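Food Waste in Shared Dining Rooms: A Term Project Report
Undstead College, Household Studies
March 29, 2023

Our group wanted to find out how much cooked food gets thrown away in shared student housing, and whether the way a meal is served makes a difference. We worked with 2 houses, Praltard and Hiebert. Each house cooks its own dinner and eats together. We collected scraps for 13 evenings and weighed them on a kitchen scale.
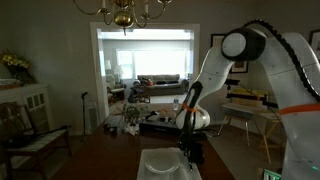
Serving style was the main thing we compared. At Praltard, dinner was put on plates in the kitchen and carried out. At Hiebert, people served themselves from bowls. We had read that a larger plate leads to larger portions, so both houses agreed to use one kind for the whole study, a round white dinner plate like the one on the dark wooden table. Drinks, bones and peels were left out of the weights.

Hiebert threw away less. The average there was 255 grams per evening for the whole house, and Praltard came out higher on most evenings - mainly rice and cooked vegetables. Bread was hardly wasted in either house.
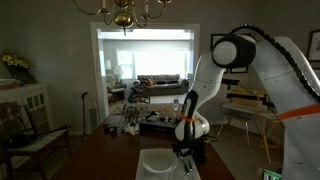 We also asked residents why they left food. The most common answer at Praltard was that the portion was too big. At Hiebert it was that they didn't like the dish. Around 6 people skipped the survey, and we did not follow up with them.

One problem was that Praltard had guests on the last few evenings, and we kept those weights in. A group at Ernonton plans to repeat the study next term with separate bins for guests.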